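Clearing a Workbench: Notes From the Open Day at Odanov

Household Tips / Workshop

I went to the June open day at Odanov in Tevurville to see the robot arms clear a table, and came home with a page of notes for my own bench. Higinio Montes ran the demonstration. The job was ordinary: bits of foil and cloth on a tabletop, a bucket and a brush.
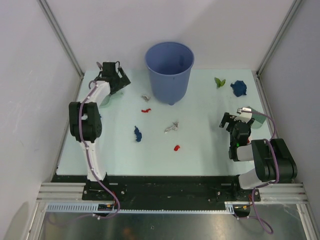

Start with the bucket. Montes puts it down before anything else and leaves it alone until the work is over. At home I used to carry mine around the garage with me and set it on whatever was free. Now it has one spot at the back of the bench, in reach of either hand.

Pick up the big pieces first. Crumpled foil, rags and offcuts all go by hand. If you sweep too early, the brush drags them through the dust and you do the same patch twice.

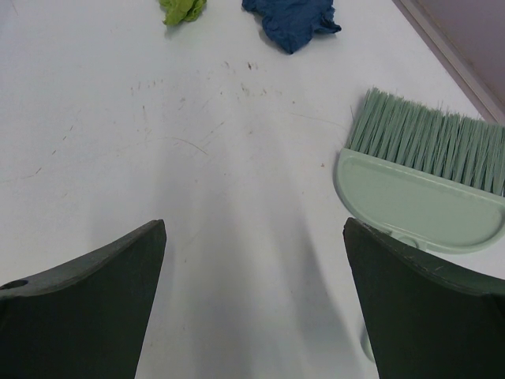

2 min read · 641 views

Lay a bench brush flat when you put it down, and keep the bristles clear of the edge. Mine hung off the bench for a year and the fibers took a bend that never came out. Washing it in warm water with a little dish soap helps. Let it dry before you use it on sawdust.

Kanini Makori, who was at the next table, keeps a second brush just for metal filings. I have started doing that too.
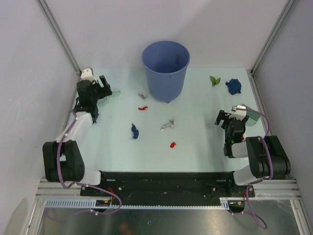
Sorting is worth a minute if you save rags. Cloth goes in one pile, foil in another, and anything oily goes straight into a lidded metal can outdoors. An open plastic bucket like the blue one at Odanov is fine for dry scraps, but I wouldn't drop a rag with linseed oil on it in there. Those can heat up and catch fire.

Wipe the bench last, working from the back toward you. The next open day is in October, and parking is behind the Imar building.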